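Fitis two-arm teleoperation kit: six weeks of use

Reviewed after one spring term in a small teaching lab in Mundville
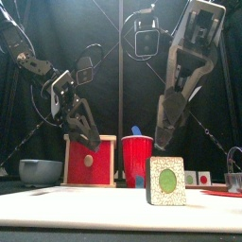
We bought the Fitis kit to replace a pair of older arms that had worn out at the elbow. What you get is a set of two leader arms, which you hold and move, and the parts to fit the matching controls to two working arms. The leaders are small enough to use sitting down. You move your hand, the working arm on that side copies it, and the software saves the joint positions together with the camera pictures. Those recordings are then used to train a policy.

The box also holds two trigger handles, a foot pedal, a power supply and a printed setup guide of 31 pages. The guide is good on wiring and poor on calibration. I had the hardware bolted down and talking to the computer before lunch on the Monday, and then lost the whole afternoon to zeroing the joints. The trick is to park both leaders in their cradles before switching on the power. The guide says this on page 22, well after you need it.

In use

The leaders are light and well balanced. My old pair dropped onto the desk if you let go of them. These stay where you leave them, thanks to springs in the first two joints, and I can work for an hour before my shoulders complain. The delay between hand and gripper is short enough that I stopped thinking about it on the second day.

Small items are where you notice the quality. Picking up a little cube by its sides takes a steady hand with any kit, and the trigger on this one has enough travel to close the fingers slowly. Drawer knobs are harder. There is no sense of force coming back through the handle, so you judge the grip by eye, and new users squeeze far too much. Expect a lot of failed tries in the first session with anything round.

Two-handed tasks went better than I had hoped. Steadying a box with one gripper while the other pulls feels natural after some practice. The exception is when the arms have to cross. The software will warn you with a beep if they get close, but the beep comes late, and I had one knock hard enough to trip the safety stop. Nothing broke.

The pedal starts and stops each recording. A short press saves, a long press throws the take away. I like this very much. With the old kit I had to put an arm down and reach for the keyboard, and the end of every take had a second or two of me doing just that.

Recordings

By the end of term we had saved 1,835 takes. Of these, 181 had to be thrown out, mostly because of my own mistakes and in a few cases because a camera dropped out part way through. The software flags a dropped camera in the log but not on the screen, so you can carry on for a good while without knowing. An update should put this right and I would ask for it before anything else.

File sizes are reasonable and the format is plain. The playback tool lets you step through a take with all views side by side. It does not let you trim the ends, so for that I still use Butska, which opened the files without any fuss.

Against the Tavares

The obvious rival is the Tavares set, which we had on loan last year. The Tavares has force feedback and is better for pushing and wiping. It is also much heavier, needs its own bench, and costs a good deal more. For picking, placing and opening things I would choose the Fitis. If your work is mainly contact with surfaces, try the other one first.

Faults so far

The left trigger started to stick after a month. Fitis sent a new spring, which took 12 days to arrive and five minutes to fit. The cable on the right leader is too short for a tall user and I have added an extension. The rubber feet leave marks on a pale table.

Good: comfortable leaders, pedal control, open file format
Bad: late collision beep, hidden camera faults, calibration notes
Score: four out of five

I will add a note to this page if the new spring goes the same way as the old one.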